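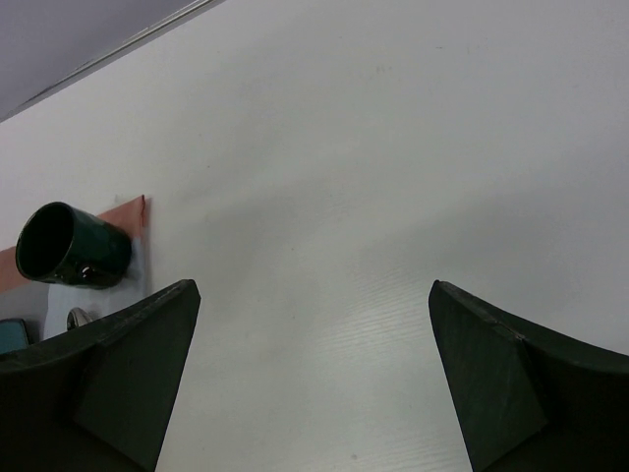
Drerkley Residents' Forum: Shared Kitchen, Table Use

bundgate_desk: Residents are reminded that mugs should be stored upright in the cupboard. Cloths are to be hung after use.

imero70: I must disagree. A glazed mug may rest on its side on a folded cloth overnight.

bundgate_desk: The cupboard remains the approved location.

doucet_east: I support the previous resident. Cupboard space is limited to 122 mugs. Could the rule be reviewed in October?

Last updated: October, 4:15 p.m.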